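3. How the money and the seats worked out at Turville

3.1 Getting to know the benefit concert from the inside

I'd been going to benefit concerts for years before it crossed my mind to study one, and I came to the Turville series the way most people do, with a ticket in my coat pocket and no plan at all. By the second evening I was scribbling on the back of the program. Who picks the cause? Who decides that the band plays for free but the sound person gets paid? The earlier work I went through in Section 2 mostly treats these evenings as fundraising with music attached, and I wanted to see what they look like as theater, made by people who also have a regular season to put on.
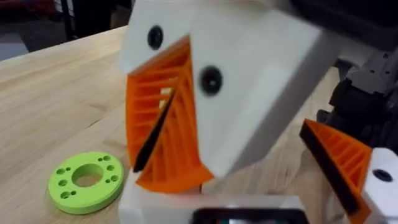
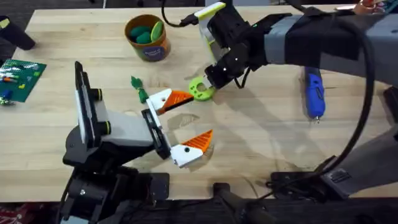
Figure 2. Close view of a gripper with orange finger pads (first picture) and two robot arms over a light wooden table (second picture).

The Turville Players run a small community house with 70 seats, and once a year, in August, they give two nights to a cabaret in aid of a local hospice fund. Same songs both nights, more or less, and the same singers, though the order shifts around depending on who can get off work early. I sat in on rehearsals, helped carry chairs (a lot of chairs!), and talked to anybody who'd put up with me. Pramila Upadhyay, the musical director, put up with me the most. She let me sit beside the piano with a notebook and only once asked me to turn pages.

I also had the ticket ledger, kept in pencil by Magdy Abdel Hamid, and a stack of audience cards that people filled out in the lobby on their way out. The cards asked what had brought them in and whether they'd seen any other show in the building that season. Not everybody filled one out, and the ones who did were probably the ones who'd had a good time, so please read what follows with that in mind.

3.2 Who comes, and for whom

The thing I noticed first was how people answered the question about why they came. I had expected the cause to win easily. Plenty of cards did mention the hospice, some of them in ways that made me put the stack down for a minute. But the most common answer was a person's name. People came for the alto who teaches their kids, or for a brother-in-law on drums, or for "Dimas, obviously." (Dimas Liew closes the first half every year with a torch song, and I can report that the fuss is deserved.)

When I brought this up with Upadhyay she laughed and said she builds the set list around it:

"I need everybody to have one number where their own people can look at them. If I give it all to the three best voices, I've got a better concert and a half-empty room."

That's a casting rule, and it pulls against what she does in the regular season, where parts go by audition and there are hurt feelings every spring. Hugo Aubert, who directs the fall play, was pretty blunt with me about it. He thinks the cabaret teaches singers to expect a solo. He also sings in it, both nights, and told me he wouldn't miss it, so I've coded his interview under both headings and left it at that.

3.3 The two nights aren't the same night

I'd assumed the two evenings would be interchangeable for my purposes, and I nearly skipped the Saturday. I'm glad I didn't. Friday felt like family: lots of waving from the seats, coats saved for latecomers, a certain amount of shouting out to the stage. Saturday drew more people who had no tie to the cast, and the performers played it differently. The patter between songs got shorter. Jokes that leaned on knowing the baritone's day job were dropped, and two singers told me separately that they'd been more nervous, and had sung better for it.

The giving changed too. On Friday the bucket by the door did most of the work, passed hand to hand with a good deal of teasing. On Saturday people tended to buy raffle tickets instead, up to 40 in one go in the case of a gentleman who then had to leave before the draw. Magdy's ledger lists raffle takings on a separate line, $360 for the Saturday, and he was very firm with me that it should stay on a separate line in anything I wrote. So it has.

Sneha Maurya, who runs the lights and has done for longer than anyone else in the group has been around, had her own way of telling the nights apart. She keeps the house lights a touch higher on Friday so the cast can find their relatives. On Saturday she takes them right down. She'd never mentioned this to Upadhyay, who heard about it from me and was delighted.

3.4 Does any of it carry over?

I'd love to tell you that people who came for the cabaret came back for the fall play. The cards can't show that. They do show that many of the Friday audience had already seen something in the building that season, and that the Saturday crowd mostly hadn't, which at least tells me where new faces would have to come from. Aubert left a pile of flyers for his play on the lobby table both nights. I took one as a bookmark, and it's still in the notebook, marking the page with Dimas's key changes. I take up the harder question of repeat attendance in Section 4, using the season ticket lists.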